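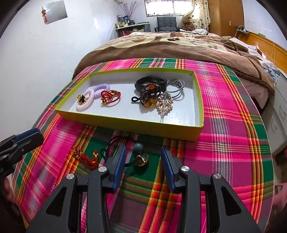
Hair ties, clips and bracelets, mid-sort. The plaid cloth stays.

Accessories & Small Storage | 3 min read
Print | Email

ok so I finally started on the hair stuff. It's been living in 3 different drawers plus the bottom of my gym bag and I had no idea how much of it was mine

the tray is just a box lid btw! Yellow-green outside, white inside. I was THIS close to ordering one of those Rivholm drawer dividers and then I remembered I own lids

the spiral ties are going together, pink and lavender. They're the only ones that don't leave a dent in my ponytail so they get the good end

red cord bracelet with the gold beads = keeping forever. Araba got me into these back in July and now I can't walk past a bead stall

still no decision on the knotted red and gold one. Bracelet pile? Hang it on the curtain rod? It's sitting out on the cloth until I make up my mind

rhinestone clip: worn maybe two times, both weddings. Staying. Don't @ me

@ Honeylyn if you're missing a hair tie with a dark teal-gray ball on it, speak now, I'm giving you till 1/15/23 and then it's mine

next up is the shelf with all the bottles and I'm scared (nearly 12 of them are hand cream)

Print | Email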